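# Rules for Working Near a Robot Arm

*A page for young readers from the Zurley Learning Center* 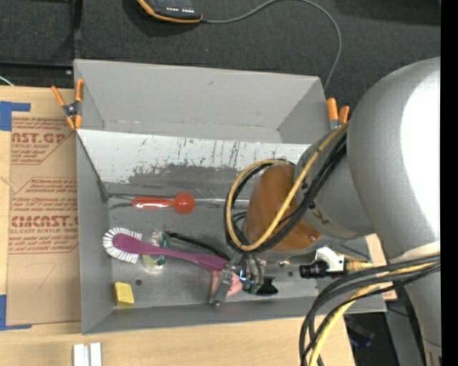

A robot arm is a machine that can reach, turn and pick things up. It has joints, a little like your shoulder, elbow and wrist. Many robot arms end in a gripper, the part that takes hold of objects. A gripper may have metal fingers.

Robot arms can be strong, and they do not get tired. They also do not know when a person is in the way, unless somebody has given them a means of finding out. For this reason, every place that uses a robot arm needs rules.

## What is a safety standard?

A rule may belong to one room or one school. A standard is a set of rules that many people have agreed to follow. Engineers, doctors, factory workers and inspectors may all help to write one. They discuss it, test their ideas and change the parts that are not clear. A standard tells people who build robots what a safe robot must be able to do, such as stop when the emergency button is pressed.

The Center also has a handbook of its own. It is 72 pages long and applies to every room where a robot is used.

## Rules for the work area

**The robot has its own space.** Adults measure how far the arm can reach in every direction. Visitors remain outside that distance while the robot is switched on, even if it is standing still. A robot that is not moving may only be waiting for its next instruction.

**Objects have a place.** If a robot is learning to handle kitchen tools, such as a dish brush, a scoop or a sponge, those tools belong in the bin and not along the edge of the table. A bin with high sides helps to keep round or slippery things from rolling away.

**Nothing should slide.** Bins and boards must be held firmly before work begins. Spring clamps are one way to do this. The operator pulls gently on each clamp to check its grip.

**Cables are checked.** Cables carry power and messages. They need enough slack for the arm to bend, but a loop that hangs too low could catch on something. The operator moves the arm slowly through its whole path and watches the cables as it goes.

**Hands stay out.** If an object falls over or gets stuck, no one reaches in to fix it. The operator stops the robot first, waits until it is still, and locks the controls. Only then may an adult put the object back.

## Who is in charge?

At least 2 trained adults are present whenever the arm is running. One is the operator, who gives the robot its instructions. The other is the safety monitor, who stays beside the emergency stop button and has no other job during that time.

Jadwiga Kaczorowski, who leads the safety monitors, asks every class to learn one signal before entering. Anyone, of any age, may call out "Stop!" The operator must then stop the robot at once and ask questions afterward. No visitor will be in trouble for calling out by mistake.

## Words to know

- **Gripper** – the part of a robot that holds objects
- **Operator** – the person who controls the robot
- **Emergency stop** – a button that makes the machine stop
- **Standard** – rules that many people have agreed to follow

Classes visiting on a Friday should read this page with their teacher before they arrive.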